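Tasura Refurbishment Program
Progress report to the Flallance Fund, second period

Prepared by Ronja Moen, program office
Reviewed by Ingegerd Ljungberg

1. Status

The program supplies refurbished desktop computers to adult education centers in the Boström district. Intake of donated units reached 1170 by the end of April. Deliveries are on schedule for the larger centers and behind schedule for two rural ones, where the electrical inspection was not complete when this report was prepared.

2. Intake and grading

Donated units are graded on arrival by processor generation, installed memory and condition of the power supply. Units below the minimum grade are stripped for parts. The grading sheet was revised during the period – the earlier version recorded memory capacity but not module type, and this caused mismatched orders. 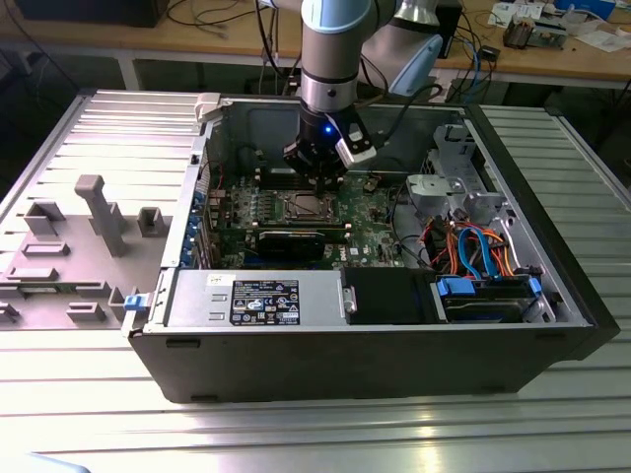

Storage drives are removed at intake and erased under the written procedure agreed with the Fund. Drives that fail verification are shredded by Zimar under the existing contract. Certificates are filed by batch number and can be inspected on request.

3. Deliveries

Machines have gone to 19 centers. Each center signs for its units and names a local contact for faults. The most common fault reported is a failed clock battery, and replacement batteries are now fitted before shipping. Requests for wireless adapters exceeded the original estimate. A revised parts order was placed within the approved budget line.
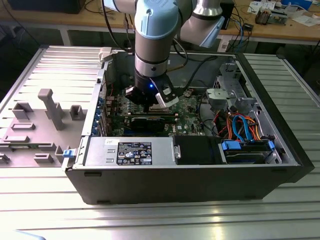

4. Deviations from plan

The teacher training module is delayed. The course text is complete, but the translated version is still in review. Storage rent increased at renewal; the difference was covered from the transport line, which is underspent.

5. Next period

Planned deliveries are up to 400 units, subject to the two outstanding inspections. The program office requests approval to move the remaining transport balance to spare parts – a separate form is attached. The next financial statement will follow the same format as this one.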